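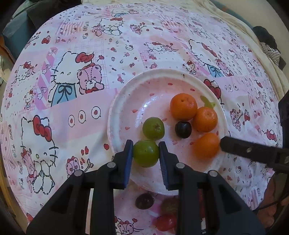
Fig. 1. Green fruit, a plate and a pink and white tablecloth.

Flunidholm: A Country Report
World Geography, final project
May 16, 2018

I picked Flunidholm because it was the smallest place left on the sign-up sheet and I figured small meant easy. Wrong! Small places have much less written about them, so I spent the first two weeks mostly digging through old school atlases and one very dry shipping handbook.

Where it is

Flunidholm is an island district with its own council, its own stamps and its own rules about fishing. The main town is Plirkavside, on the east shore, where the harbor is deep enough for the ferry. The west shore is all cliffs and wind (I got this from three different sources and every one of them complains about the wind). The highest point is Mount Plaltuvov, at 588 meters. My classmates with Alpine countries were not impressed, but it goes straight up from the water, and sailors used to steer by it before there was a lighthouse.

The Ouazzani School Atlas shows the district as a single island. On the harbor chart there are seven, though most of the extra ones are rocks with grass on top that sheep get rowed out to in August. I went with the harbor chart for my map and colored all of them in, even the rocks.

Languages

People speak two languages. The older one is just called Island, and it's what you hear at home and at the market. The other is the mainland language, used for school, court and anything with a stamp on it. The street signs in Plirkavside have both, with Island on top. In the villages it's often only Island, and spelled however the sign painter liked, which made my map labels a nightmare. I found the same village written three ways and finally went with the one on the bus timetable.

Island has lots of words for sea fog. I had a list of 21 of them from a dialect booklet, but my teacher pointed out that several are the same word with different endings, so I took the list out of the report. It's still on my poster (sorry, it was already glued down).

Getting around

One road runs around the island and another cuts across the middle, and the one across the middle closes when there's ice. The bus does the loop in the morning and goes back the other way in the afternoon. If you live just past the wrong side of town, your ride to school is short and your ride home is really long, or the other way around. I would love to know who planned that.

Work

Fishing used to be nearly everything. Now it's fishing, sheep, the ferry company and council jobs. The cannery in Plirkavside had 434 workers at its peak, more than some of the villages had people. It's closed, and the building is used for boat storage and the winter fair.

What I'd do differently

I'd start with the map. I wrote all my sections first and then found out my harbor was on the wrong side of the lighthouse, so I had to rewrite two pages. I'd also keep better notes on sources, since I have one great fact about a goat tax and no clue where I read it, so it isn't in here.

Sources: Ouazzani School Atlas; Plirkavside harbor chart and bus timetable; Flunidholm council yearbook; dialect booklet from the school library.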